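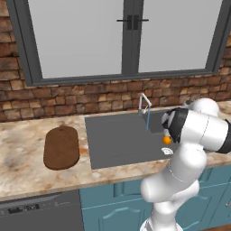

The Veltstead Sound Library holds 1,479 records, most of them seven-inch singles issued by small labels that no longer trade. It opened to borrowers in April, on the upper floor of the old exchange building in Sarkgate, and its first head of collections is Anjana Marikar, who previously looked after printed music for the same institution.

Ms Marikar received us in the listening room before the doors opened. She began with the question she is most often asked, namely why a lending library should concern itself with records at all.

"The music on many of these singles was never transferred to anything else," she said. "A band paid for a pressing, sold what it could at concerts, and gave the remainder to friends. If the friends move house, the record goes in a box. We would like it to go on a shelf where another person can ask for it."

The core of the collection came from a single source, the Bautista bequest, which arrived in fruit crates and without a catalogue. A good part of it relates to Elleo, a label that operated from a flat above a shoe repair shop and issued records in editions of no more than 3,000. Paper labels were often left blank, or carried the wrong side. In several cases the only evidence of a title is what has been scratched into the run-out groove. 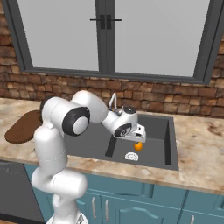

Cataloguing has followed a fixed order from the beginning. Each record is given a number, its matrix details are copied by hand, and both sides are played through before any grading is attempted. Ms Marikar does not accept a visual grade on its own. "A surface can look very good under a lamp and play badly," she said. Sleeves are described separately, and here the library has agreed a short list of plain colour words, as sellers' descriptions vary so widely. Orange has caused the most discussion. The list now defines it as a strong, saturated orange, like that of the small ball at the kitchen sink, and anything paler is entered as peach or buff. The second Elleo single, which dealers have variously offered as red, rust and amber, is orange for the library's purposes.

Asked whether such precision matters to the ordinary borrower, Ms Marikar was firm. Variant sleeves are frequently the only means of telling a first pressing from a later one, and a borrower who wishes to hear the original mix must be able to request it with confidence.

"With the second single, the vocal is noticeably lower on the first pressing," she said. "The band disliked it and had it changed. I prefer the earlier one, but that is a personal view and it does not appear in the catalogue."
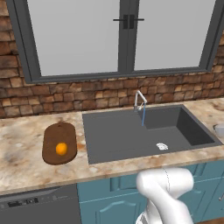

Interview: Veltstead Sound Library Bulletin
Collections and Access

The terms of loan are deliberately modest. Members may take home up to 10 records at a time, and these are due back after 15 days. Test pressings and acetates do not leave the building, although they may be heard by appointment. Borrowers are asked to confirm that they have a turntable with a stylus in reasonable condition. The library does not inspect equipment, and Ms Marikar has no wish to begin.

"We did consider it," she said. "It would have turned us into a repair counter. There have been a few scratches and one warped disc – it had been left in a car – and I regard that as an acceptable cost of lending."

She was more cautious on the subject of digital copies. The library has made transfers of its most fragile holdings for preservation, but these may be played only on the premises. Rights in the Elleo recordings are divided among former members of many groups, some of whom have not replied to letters. Until permission is given in writing, nothing will be placed online.

Relations with the musicians themselves have otherwise been cordial. A number have visited to hear their own records, in some instances having kept no copy. One drummer pointed out that two songs had been entered under each other's titles, and the entry was corrected the same afternoon.

The next stage of work concerns the paper material in the bequest: handbills, letters to pressing plants, invoices and a quantity of unused inner sleeves. Ms Marikar expects the letters to be of particular value in dating the early releases. A monthly listening session is also held on a Sunday, at which a chosen record is played in full, both sides, with a short introduction. Requests may be left at the desk, and singles with printed lyric sheets are especially welcome.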